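3.2 Storage of outdoor items on the upper landing

The second group of observations concerns items that are carried into the building and put down before work begins: coats, umbrellas, bags and hats. In the Wellside survey these were treated separately from desk items, as they have no fixed owner's place and tend to be stored where the route from the stairs meets the first free surface. The upper landing was chosen for this part of the study. It combines a stair opening, a working area and a passage to further rooms, and so the demands of storage and of circulation fall on the same piece of floor.

Positions were recorded by zone. Zone A is the strip along the stair railing, zone B the open floor, and zone C the wall side, including any furniture standing against it. An item was scored as hung if its weight was carried by a peg, hook or hanger, and as propped if it stood on its own tip or base and leaned on something else. Items laid flat were scored as placed. The scheme follows the one used in the Storkham pilot, except that hangers are now coded apart from the garments they carry, so that an empty hanger is entered as available capacity.

Fig. 3 shows the landing with the coat stand in use as the main hanging point. The stand is of wood and nearly reaches the ceiling, with a hanger near the top and a short peg to one side. The folded umbrella was scored as propped, although its strap loop would have allowed it to be hung. 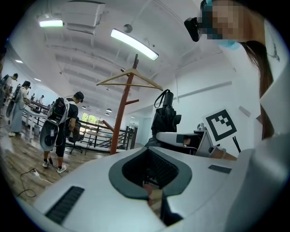

Figure 3. Upper landing, with coat stand, folded umbrella and stair railing.

Akolgo, commenting on an earlier draft, objected that a strap loop should not be counted as a means of hanging at all, as many people use it only to carry the umbrella, and a loop that is never put over a peg tells us little about the peg. We accept the point in part. The loop has been kept in the coding as a property of the item, but it no longer enters the calculation of unused capacity, and the values in Table 2 have been corrected accordingly.

The distinction matters mainly for umbrellas. Of the 400 entries for outdoor items, 70 were umbrellas, and the propped position was the most frequent in this class. Coats were seldom propped or placed while a hanger was free. The height of the hanging point may also play a part, but it was not varied in the present study and no conclusion is drawn from it.

Entries made in July were excluded from the comparison between zones, as too few coats were brought in during that month. They are retained in the full list of item positions.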